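Allside Butcher-Block Worktop
Item 616

The Allside worktop is supplied by Hovland for pantries, teaching kitchens and food storage rooms. The surface is made of narrow wooden strips in mixed light tones, joined along the length of the top. Variation in color and grain between strips is normal and is not treated as a defect.

Specifications
Length: 700 mm to 1800 mm, cut to order
Finish: food-safe oil, unsealed
Warranty: 3 years against splitting at the joints
Delivery: 11 working days from confirmation of order

Intended Use
The worktop is suited to sorting, labeling and light preparation. Canned goods may be placed directly on the wood. Institutions that receive pantry stock in bulk are advised to keep cans toward the back of the surface and to leave the front clear for handling. Cutting should be done on a separate board.
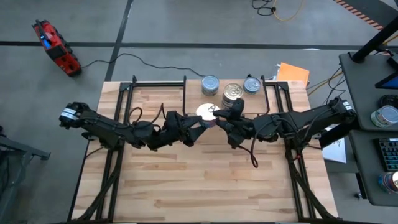
Cans with rusted rims should be set on a tray, as rust can leave dark marks in oiled wood. Marks of this kind may be removed with fine sandpaper, worked along the strips, followed by a fresh coat of oil. Standing water should be wiped up promptly.

Ordering
Purchase orders are accepted from schools, agencies and registered food programs. Requests for samples or non-standard lengths should be addressed to Ngọc Trương, Institutional Sales, Hovland. Orders for summer installation should be received before the end of May.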